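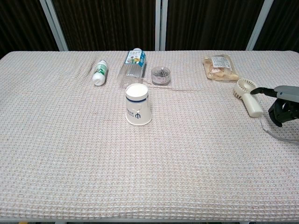

Getting a Table Ready for a Tidying Arm

I have been putting kitchen tables in order for most of my life, and I never expected to be writing down tips for sharing the job with an arm. But the Gronar has been clamped to our table since August, and so many of you wrote in after my first mention of it that I promised a proper page. So put the kettle on, because I do go on a bit.

For those who missed it, the Gronar is a rental kit from Soridby. You get the arm, the gripper, a table clamp and a tablet to run it from, and you keep it for 30 days before you have to decide anything. What it does is pick up small things from a tabletop and put them where you've told it they belong. That's the whole of it. It doesn't wipe, it doesn't wash, and it won't find your glasses (I asked).

Start with the cloth

Our old tablecloth was a slippery thing, and every time the gripper nudged something, cloth and all went for a little walk. I swapped it for a beige waffle weave, and I wish I had done it on the first day. The small raised squares give light things a bit of grip, and the flecks hide crumbs, which is a blessing in any house. Smooth the cloth out toward the corners with the flat of your hand. A small wrinkle won't hurt, but a fold under something round will tip it just as the fingers close. Pick off loose threads while you are there. I always miss one.

Give everything elbow room

People heap things in the middle of the table, and I am as guilty as anyone. The arm does far better with a loose row and a hand's width between one thing and the next. I put mine toward the back and keep the front of the cloth clear, and that way I can still sit down and shell peas or write a list while it gets on with things.

Lay bottles down

This goes against everything my mother taught me, but a bottle lying on its side can't be knocked over. Screw the cap tight first! I do it with water bottles and with the little plastic ones, too. If a bottle wants to roll, turn it a bit so it doesn't point straight at the edge.

Cups go upside down

A paper cup standing rim up is all too easy to squash or tip. Turn it over so the wide end sits on the cloth, and the gripper can come at it from the narrow end. Go into the settings and choose the light squeeze for anything made of paper. There are 4 squeeze levels, and the kit comes set to the second strongest, so we lost a few cups before I read that page of the booklet.

Small things belong in something with a lid

Please don't ask it to pick up loose paper clips. I tried for most of an evening, and it was like watching somebody eat soup with a fork. Put them in a small round see-through tub with a lid, and let the arm carry the tub. The same goes for buttons, thumbtacks and those rubber bands that come around the asparagus.

Snack bags

A bag of crackers is the hardest thing on my table. It's all corners and air. Lay it flat, and teach the arm to take hold at the sealed edge, where there is nothing to crush. It still drops one now and then -- keep a clip on any bag that has been opened, or you'll be sweeping.

Handheld fans and other odd shapes

My little cream-colored fan comes out all summer long, and it's an awkward one, with a round head at one end and a straight handle at the other. I lay it on its side with the handle toward me and the head turned away. If you have a choice, teach the grip on the handle. The slats over the front of the head are no place for a squeeze. Switch the fan off first, of course.

Mind the cables

Keep any cable off to the side and let it run out over the end of the table with some slack. I check it every time before I press start, the way you check the stove before leaving the house.

Is it worth the money?

The rental is 321 for the 30 days, clamp and delivery included. For a busy household with two good pairs of hands, I'd say probably not yet. My neighbor Maja Piątek borrowed it for an afternoon when her wrists were bad, and she would have kept it if I'd let her. She liked the slow setting best, and so do I. The Visport arm I tried last year was quicker but had a nasty way of snatching.

Spare finger pads come from the Stępień shop if you don't want to wait for Soridby to mail them. Buy 2 sets, wipe them with a damp cloth at the end of the day, and let them dry overnight before you put them back on.

Next month I'll write up the drawer tray, which I have only had out of its box long enough to lose one of the screws.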